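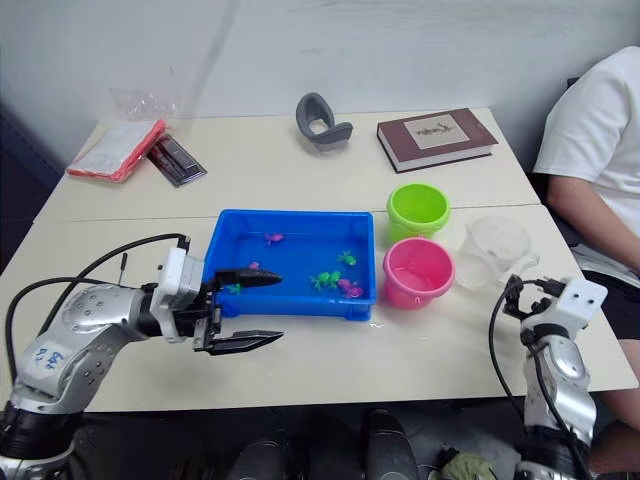 Two-Arm Build: Call for Bench Partners

Posted 26 Oct 2022 by Fumiko Hoshino
Location: Pomley shared workshop, rear bay
Type: Part-time, evenings, paid by stipend

We are looking for two people to join a small home-brew robotics build at the Pomley shared workshop. The robot is a two-arm machine we call Virk. It works at a table. One person will help with the mechanical side and one will run sessions and keep the records. You can apply for either spot.

About the build

Naheed Magsi and I started Virk in her garage and moved it to Pomley in May, when we ran out of floor. We both have day jobs. The project is paid for out of our own pockets plus a member grant of $3,000 from the workshop, and most of that goes to stipends and spare parts.

The current task is sorting toy fish by color. Pink and green fish start out in a blue tray of shallow water, and there is a pink bucket and a lime-green bucket to the right of it. The right arm handles a small hand net. The left arm works at the tray with a two-finger gripper. We picked this task because wet plastic is hard to hold and hard to see, and because the whole setup costs less than a dinner out.

As of this week we have 302 logged sessions. We want to reach 1,000 before we change the task.

What you would do

Spot 1, mechanical:

- Check the joints and the gripper mounts before each evening and tighten what needs it.
- Reroute the arm cables. They hang in loops at the moment and we would like them shorter and clipped.
- Print and fit new fingertips for the left gripper. The current ones are pointed. We want to try a blunt pair and a pair with a soft sleeve.
- Keep the parts shelf in order and tell us when we are low on screws.

Spot 2, sessions:

- Set the table at the start of each run: tray, water, fish, buckets, pitcher, net.
- Sit beside the table during the run with the stop button in reach. You do not touch the table while the arms are powered.
- Write down the start time, end time and outcome on the log sheet. The fish go in the tray or a bucket according to the sheet for that night.
- Check where the net is at the moment of release. It should be over the bucket of the matching color, with the rim clear of the other bucket.

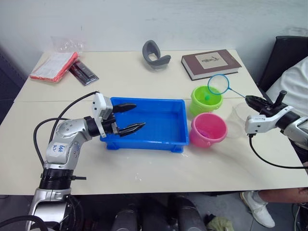 - Wipe down the table, empty the tray in the utility sink and charge the radio handset.

Both people will be shown how everything works. Plan on two evenings of watching before you do a session yourself.

What we are looking for

You do not need a degree or a job in the field. You do need to be comfortable with hand tools (Spot 1) or with sitting still and writing clearly (Spot 2). Some experience with 3D printing is a plus for Spot 1. For Spot 2, we would like someone who notices small changes and writes them down even when they seem unimportant.

You must be 18 or older and a Pomley member, or willing to become one. We pay the membership fee for the length of the project. You must be able to commit to two evenings a week until we reach the session goal. Short sleeves and tied-back hair near the arms, please. Closed shoes are a workshop rule.

Things on the table

We keep some ordinary items along the back of the table, including a hardcover book and a gray curved piece. Please leave them where they are. They are part of the setup and the vision code is tested with them there. If one gets bumped, note it on the sheet.
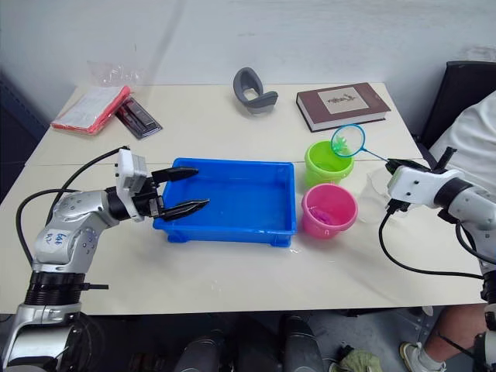
Left gripper open at the tray, right arm holding the net over the green bucket.

Pay and terms

The stipend is $25 per evening for either spot, paid at the end of each month. An evening is almost three hours, including setup and cleanup. If a session is called off because of a fault, you are still paid.

There is no promise of work after the session goal. We have talked with Bivetti, a small shop across town, about a second table, but nothing is signed.

Logs and code go on our Kevow page. Your name goes on the project page if you want it there. Part of your leg or arm may show up in the session recordings if you are in the chair. Faces are normally out of view, and we delete any recording where one shows.

How to apply

Leave a note in the Virk mailbox at the Pomley front desk, or use the contact form on our Kevow page. Tell us:

- which spot you want, or both
- which evenings you are free
- one thing you have built, repaired or kept records for
- any questions

No résumé needed. Naheed reads the Spot 1 notes and I read the Spot 2 notes. We will ask a few people to come by and watch a run, and choose from there. Everyone who writes will get an answer.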